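Ticket: Label printer drops off the network after idle
Site: Cutilstead, packing room
Opened by: Ottilie Hubmann
Assigned to: Declan Bellamy
Opened: September 2018
Status: Closed

## Problem as reported

The Mohmand label printer at the packing desk stops taking jobs after it sits for a while. The first label of the morning never prints. Same thing after lunch. Jobs show as "sent" in Ivum and then nothing comes out. Turning the printer off and on fixes it until the next break.

Ottilie says it started the week we moved the desk to the other wall. Before that it was fine. She has been restarting it by hand and reprinting, and twice that has given us duplicate labels on outgoing cartons, so please treat this as more than a nuisance.

## Setup

- Printer: Mohmand desktop thermal, wired network, no wireless card
- Print software: Ivum, running on the packing desk PC
- Switch: small unmanaged switch under the desk, uplink to the wall jack
- Address: assigned by the Fovura router, no reservation
- Labels: 4 inch roll, 400 to a roll

## What was tried

### 1. Cable and port

Swapped the patch cable for a new one. Moved the printer to a different port on the switch. Link light steady on both ends. Left it alone through lunch and it failed again at the first label.

### 2. Sleep setting

The printer menu has a sleep timer, set to 40 minutes. Turned it off, saved, power cycled, checked that the setting stuck. It did. Failed again the next morning.

Left the timer off anyway. It can go back on once the rest is sorted out.

### 3. Ping during a failure

Asked Ottilie not to restart it the next time it happened and to call me instead. She called after the morning break. From the packing desk PC, no reply from the printer's address. The printer's own screen said "Ready" and showed an address, but the last number was different from the one set up in Ivum.

Printed a configuration page from the front panel to be sure. Same address as on the screen. So the printer was up and on the network the whole time, and Ivum was sending to the old address.
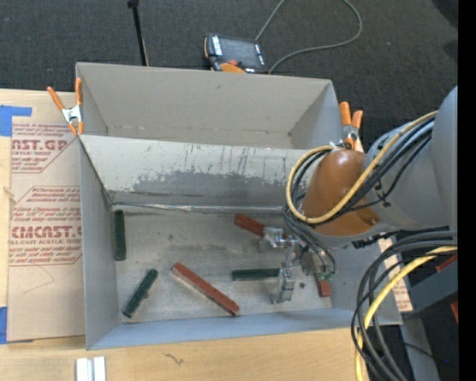
### 4. Router leases

Logged in to the Fovura router. The lease time on the packing room range was set very short. The office range has the normal setting, so I assume someone changed this one during the move and didn't put it back. When the lease ran out, the printer asked for a new address and didn't always get the same one.

That leaves the restart question. On power-up the printer asks for its last saved address first, and the saved one was the address Ivum had. After a plain renewal it takes whatever it is handed. I watched this happen 2 times in the router log and the order was the same both times.

## Fix

1. Added a reservation on the router for the printer's hardware address. Use the one on the configuration page. The sticker on the back is worn and I misread a character the first time.
2. Put the lease time for the packing room range back to match the office range.
3. Power cycled the printer and confirmed it picked up the reserved address.
4. In Ivum, deleted the old port and made a new one with the reserved address. Editing the old port did not work – it saved without an error and then went back to the old number when the program was closed.
5. Cleared the stuck jobs before turning the queue back on. Do not skip this one. The stuck jobs are where the duplicate labels came from.
6. Printed a test label from Ivum and one from the front panel.

## Follow-up

Ottilie, next morning: First label printed. Printed after lunch too. I haven't touched the power switch.

Ottilie, end of the week: Still fine. The queue was empty when I checked it last thing.

Declan: Sleep timer turned back on at the old value. Please reopen if it acts up.

Ottilie: Printed fine after sleeping. There's a short delay before the first label but it comes out. You can close this.

## Still open, separate ticket

- The label scanner at the same desk is on the same range with no reservation. It hasn't failed, but it should get one.
- Old port name is still listed in the Ivum drop-down on the spare laptop. Remove it before anyone uses that laptop for shipping in November.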